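The Weten Cup

By the second week of January the heating in Room 12 had given up for good, and the robotics club had taken to meeting in their coats. 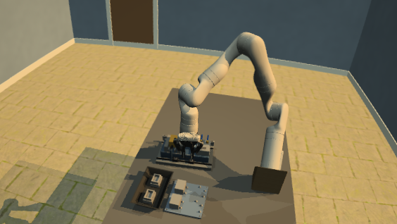 Hiba Mansour had the good chair, the one that still went up and down, and she had pulled it so close to the monitor that her breath made a little cloud on the glass. Behind her stood Esmaeil Moradi, who taught shop in the mornings and ran the club in the afternoons, eating an orange over the wastebasket and trying very hard to keep his opinions to himself.

"Run it again," he said, which was as far as his trying ever got him.

"I'm going to run it again. I'm just looking at it first."

She liked looking at it first. The school building dated from 1931 and everything in it creaked or dripped, but inside the simulator there was a tiled floor that had never been mopped and a blue wall without one thumbtack hole in it, and the big pale arm waited over its table like a heron over a pond. Her brother said it looked like a game with all the fun taken out. Her brother was 12 and said that kind of thing a lot.

The Weten Cup had a simple enough rule sheet, if you were the sort of person who found rule sheets simple. Each school got the same arm and the same parts, and you had to write the program that brought a part out of the bin and seated it on the fixture. The judges ran your program themselves, over in Tilirden, with nobody from your school at the keyboard. You could score up to a hundred. Last year the club had scored 69, and Mr. Moradi had bought everyone doughnuts as though it were a wedding.

Hiba had not wanted a doughnut. She had wanted to know where the other points went, and she had spent most of the summer finding out, sitting on the back steps with her grandfather's old laptop warming her knees and the neighbor's radio going. A good many of them, she was fairly sure, had gone into the way down. The arm came in over the bin at a lean and asked the gripper to make up for it, and the gripper was a patient thing but it had its limits.

"You changed the approach," said Mr. Moradi, bending closer and dripping a bit of orange on her sleeve.

"Straight down now. The wrist gets itself lined up first, way up high, and then it just lowers."

"It'll be slower."

"It'll be slower," she agreed. "You're the one who told me about your uncle and the piano."

He laughed at that, a big surprised laugh that made the two boys at the Fallahi kit look up from their wiring. It was a long story, the uncle and the piano, with a staircase in it and a dog called Neson, and he had told it to every club he had ever run - usually right before somebody rushed something. He hadn't been certain any of them were listening.

"Well," he said, wiping his hands on his coat. "Then go on, before my feet freeze to the floor."

Hiba pulled her sleeves down over her knuckles, scooted the good chair forward one more inch, and pressed the key.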